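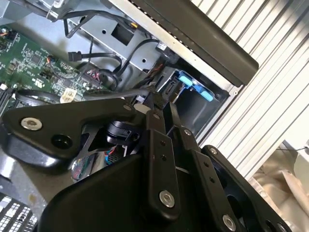
Fig. 4. Boîtier de l'ordinateur posé sur le côté, ouvert.

4. Ouverture d'un nouveau magasin dans Sternex

Ce chapitre concerne le responsable informatique du réseau. Il faut l'appliquer avant la première livraison de marchandises au magasin. Dans les exemples, le nouveau magasin est celui de Conisville, qui porte le code 1441 et dépend de l'entrepôt Mwakalinga.

4.1 Créer la fiche du magasin

1. Ouvrez le menu Réseau, puis Magasins, et cliquez sur Ajouter.
2. Saisissez le code du magasin. Le code ne peut plus être modifié après l'enregistrement.
3. Dans le champ Entrepôt de rattachement, choisissez Mwakalinga.
4. Indiquez la surface de vente en mètres carrés. Pour Conisville, la valeur est 500.
5. Laissez l'état sur En préparation et enregistrez.

Attention : ne mettez pas l'état sur Ouvert à cette étape. Le réapprovisionnement automatique commencerait la nuit même et l'entrepôt préparerait des palettes pour un magasin qui n'a pas encore de rayons.

4.2 Charger l'assortiment

1. Dans la fiche du magasin, ouvrez l'onglet Assortiment.
2. Choisissez Copier depuis un magasin existant et sélectionnez un magasin de surface comparable.
3. Décochez les familles qui ne seront pas vendues, par exemple la boulangerie s'il n'y a pas de four.
4. Lancez la copie. L'opération dure quelque 26 minutes et l'écran peut être fermé pendant ce temps.

Remarque : les prix locaux ne sont pas copiés. Ils se chargent avec le fichier de tarifs, voir le chapitre 6.

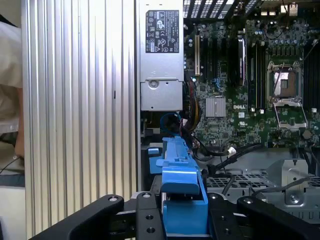
4.3 Régler les commandes et les livraisons

1. Ouvrez l'onglet Livraisons et cochez les jours de passage du camion.
2. Fixez l'heure limite de commande. Elle doit précéder d'au moins 3 heures le départ du camion.
3. Si les produits frais sont livrés par le transporteur Jadosard, créez une deuxième tournée avec son propre horaire.
4. Cliquez sur Simuler et vérifiez que chaque famille de produits est liée à une tournée.

Attention : une famille sans tournée n'est jamais commandée, et le logiciel n'affiche aucune alerte dans ce cas.

4.4 Passer le magasin à l'état Ouvert

Faites ce changement la veille de la première livraison, avant 18 h. Imprimez ensuite le récapitulatif et remettez-le au directeur du magasin. Pour annuler l'ouverture après cette heure, il faut contacter l'assistance, à l'attention de Nyokabi Shemweta, en indiquant le code du magasin.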